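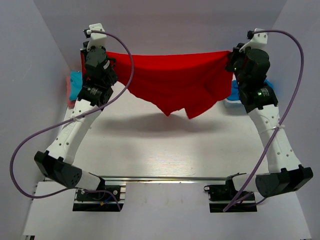 Why does my washing machine finish the cycle and leave everything sopping wet?

Usually the water isn't getting out quickly enough, so the machine gives up on the spin and just counts down to the end. Check the filter first, then the drain hose, then whatever the drain hose is plugged into. Mine was the last of those, and it took me most of February to get there.

Support > Laundry > Washing machines > Not spinning > Ticket log

Tickets Manuals Spares Book a visit Log in

Status: open, waiting on customer (me)
Appliance: Nuvalent front loader, 1000 spin, bought from Ullgate
Location: kitchen, Kandcombe

Entry 1, opened by customer

Hello, I've been told to keep everything on one ticket so I'll just keep adding to this. The machine washes fine. It fills, it heats, it goes round, it makes all the right noises. Then it gets to the last bit, does a few slow turns as if it's thinking about it, and the display runs down to End. Open the door and the clothes are wringing wet. No error code, no beep apart from the normal one. It doesn't do it every time either, which is driving me up the wall. I'd say a quick wash at 30 nearly always spins and a full cotton load nearly never does. It's had more than 100 washes with no trouble before this, so I don't think it's been faulty from new.

Things I've already done: switched it off at the wall and left it off overnight, tried a different programme, made sure I hadn't pressed the no-spin button (I know, but I checked), and cleaned the door seal, which was revolting.

Entry 2, reply from support desk

Thanks for the details. Please drain the machine from the little hose behind the bottom flap, take out the filter and tell us what you find. Then run Drain and Spin with the drum empty and let us know whether it reaches full speed.

Entry 3, customer

Filter out. Put a baking tray down first and it still went all over the lino, so have towels ready if you're reading this and about to do the same! I found a hair grip, a lot of grey fluff, a shirt button and something that used to be a tissue. The little paddle wheel behind it turns when I poke it with a pencil, in that jerky, clicky way the manual says is normal.

Ran Drain and Spin empty at ten past eight in the evening. It went up to full speed no bother, rattling the mugs on the shelf. So it CAN do it. Put a normal load straight in afterwards and it refused again. Very annoying.

Entry 4, reply from support desk

That tells us the motor and belt are probably all right. The next suspect is balance. If the load bunches up on one side the machine will try to spread it a few times and then abandon the spin to protect itself. Please try a mixed load of medium size, nothing heavy on its own, and check the machine is level.

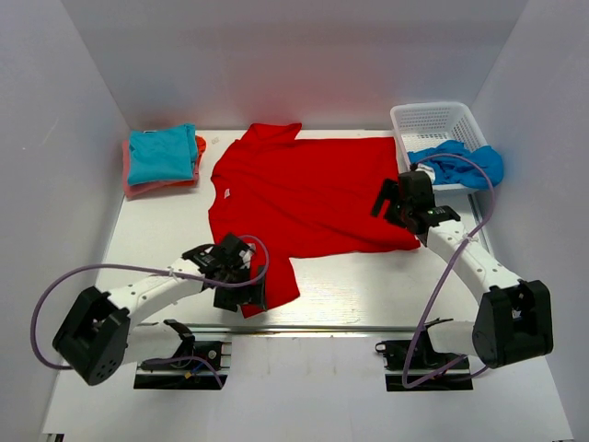 Balance was a fair shout, and I gave it a proper go over three evenings. The level was slightly out at the front left foot, so I wound that down and tightened the nut with the flat spanner that came with it. After that I stopped ramming things in. My habit has always been to stuff the drum with whatever's in the basket, all balled up, with duvet covers swallowing the socks. Now I shake each thing out first. If you've got a big top that can be laid out flat like the red shirt up there, with the sleeves out and the label showing inside the neck, then at least you know it's not a twisted lump with another T-shirt hiding in it. I also read the labels for once and found two jumpers that shouldn't have been in a fast spin at all. Results: the first evening it spun, the second evening it didn't, and on the third it managed a half-hearted spin that left the towels heavy. Better, maybe, but I wouldn't call it mended.

Entry 6, reply from support desk

Thank you, that's useful. Could you listen to the pump while it's emptying? A steady hum followed by a gurgle is good. A long hum with little or no gurgle means the water's moving slowly. You may wish to think about a replacement pump.

Entry 7, customer

Long hum. Definitely long hum. I stood there with my ear against the worktop like a safe-cracker.

I went ahead and got a pump from Tovar as they had one in the right shape and it was a lot cheaper than a call-out. Fitting it was fiddly but not hard: machine unplugged, water off, tipped back against the cupboards with an old blanket under it, three screws and two clips. The clips are horrible. Use proper pliers and don't do what I did with the eyebrow tweezers.

New pump in, full cotton load on, went and watched telly. Came back to wet clothes. I said a rude word. The old pump is in a carrier bag under the stairs and I suspect there was nothing wrong with it.

Entry 8, reply from support desk

Sorry to hear that. Before we book a visit, has anything changed in the plumbing near the machine?

Entry 9, customer

Well, yes, and I feel daft for not saying so at the start. We had the kitchen sink swapped not long before all this. The house went up in 1967 and the pipework under there was a mixture of everything, so the old upright pipe the washing machine used to empty into was taken away, and the hose now pushes on to a side spout on the new sink trap.

I pulled the hose off that spout this afternoon (bucket, towels, the lot) and looked down it with a torch. There's a plastic disc moulded across the inside which you're meant to cut right out when you connect a machine. Ours had been drilled. One hole, not much wider than a pencil, with a beard of fluff hanging off the edge. All the water from a full wash was trying to go through that!

It explains the quick wash as well, I think. Smaller load, less water held in the clothes, so it just about got away with it.

I unscrewed the trap and cut the disc out with a craft knife, then tidied the edge with a bit of sandpaper so it wouldn't catch fluff again. Screwed it all back together, hand tight, with the hose looped up high under the worktop as per the manual.

Entry 10, customer

Four full loads since then and all four have spun properly. Towels come out light. The pump hums for a moment, gurgles, done.

Two leftovers before you close this. There's a slow drip from the big plastic nut on the trap, one drop every few minutes, so I've got an ice cream tub under it and I'm off to buy a new washer for it. And can you tell me whether fitting the Tovar pump has mucked up the guarantee? I'm happy to put the original back in if so, but I'd want to borrow some decent pliers first.

Entry 11, reply from support desk

Glad it's spinning. We've passed the guarantee query to Ullgate, who hold your cover, and will leave the ticket open until they reply. Please keep the original pump for now.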